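Home | News | Makers | Shop | Events | Contact

Jostelar Pottery Opens Second Kiln Room and Adds Spring Classes

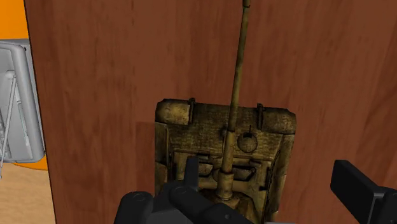 Model tank on a wooden tabletop, seen from above.

HEDON, 5/12/18 — Jostelar Pottery, a small studio that makes hand-thrown tableware and garden pots, has opened a second kiln room at its workshop on the old mill road. The new room holds 690 square feet of floor space and lets the studio fire glazed ware and unglazed planters on separate schedules.

Until now all of the studio's work went through one electric kiln. Orders for dinner sets often waited behind large planters, which take longer to dry and must be fired slowly. With the second kiln running, the studio expects to ship most custom orders in 27 days.

"We were turning people away before the holidays," said Ingrid Mbeki, who owns the studio. "A customer would ask for eight bowls and I would have to tell her to come back in the new year. The bowls were made. They were sitting on a shelf waiting for a turn."

The new kiln is a front-loading model with a rolling shelf cart. Pots can be stacked on the cart outside the kiln and wheeled in, so tall pieces no longer need to be lowered in by hand. The room also has its own vent and a drying rack that runs the length of the back wall.

All Jostelar pieces are thrown on the wheel or built from slabs in the Hedon workshop. The clay is a speckled stoneware that fires to a warm tan where it is left bare. Glazes are mixed on site in small batches, and the color shifts a little from one batch to the next. Customers who want pieces to match should order them together. Tableware is food safe and can go in the dishwasher. Planters have a drain hole and come with a saucer.

Along with the kiln room, the studio is releasing a new line called Varent. It includes a dinner plate, a salad plate, a deep bowl, a mug and a covered butter dish, in a choice of 3 glazes: oat, slate blue and a dark iron brown. The iron brown breaks to rust along the rims and handles. Pieces are sold singly and in place settings.

Luuk Nijs designed the Varent shapes and throws most of the plates himself. He came to the studio as an apprentice and now runs the throwing room.

"The mug took the longest," Nijs said. "I wanted a handle that fits three fingers and doesn't touch the hot side of the cup. I made a lot of handles before I kept one."

Evening classes will grow as well. The beginner wheel class now meets in two sections, and a hand-building class taught by Sunita Pettigrew has been added for adults who would like to make boxes, trays and wall pieces without using the wheel. The fee for a single class is $52 and covers clay, glaze and firing. Tools are provided. Students should wear old clothes and keep their nails short. Finished work can be picked up at the front counter after the second firing, and the studio will call when it is ready.

Students who have completed the beginner class may rent shelf space and use the wheels during open studio hours. Work made from outside clay will not be fired unless the studio has tested the clay first — some low-fire clays melt at stoneware temperatures and ruin the kiln shelves.

The shop at the front of the building carries Varent, the full range of planters, and a table of seconds with small glaze flaws at reduced prices. It also stocks linen napkins and wooden spoons by Delphine Ridgeway, who works in the same town. Seconds are sold in person only and cannot be returned.

Custom orders are taken at the shop or by mail. Please include the size, glaze and number of pieces, and allow extra time for anything taller than a gallon jug. A deposit of half the price is due when the order is placed. Orders are packed in double boxes, and any piece that arrives broken will be replaced.

For photos, wholesale terms or a visit to the workshop, contact Jomar Gatchalian at the Jostelar Pottery front desk.

27 shares | 3 comments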